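**Ribbed ceilings** are ceilings whose underside is formed into parallel ridges, either as part of the structural floor above or as a lining fixed beneath it. They are found in offices, workshops, schools and public halls.

## Types

In a structural ribbed ceiling, narrow beams are cast together with a thin slab, so that material is left out where it would carry little load. Profiled metal decking gives a similar appearance at lower weight. Linings are made from pressed metal, timber or moulded board and carry no load beyond their own.

The Vultstead drill hall, completed with a profiled deck over 24 bays, was later divided into work rooms without altering the soffit. Its floor area is 3,835 square metres.
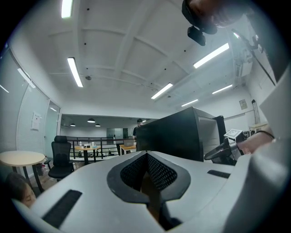 Olanrewaju Nwachukwu disputes the usual claim that ribs make a room quieter, arguing in a survey of 13 halls that shallow ribs scatter only the higher frequencies and leave the reverberation of speech largely unchanged. The survey recommends absorbent infill between the ribs where meetings are held.

## Finish and lighting

White paint is common, as it returns light to the work surface. Lamps fixed parallel to the ribs cast few shadows; lamps set across them produce visible banding, most marked with deep profiles. At Starkwood the fittings were turned through a right angle for this purpose.

## Maintenance

Dust collects on the ledges of suspended linings, and cleaning is normally done from a mobile tower. Decking is inspected for corrosion at laps and fixings. Repainting requires spray application, brushes being slow on the side faces.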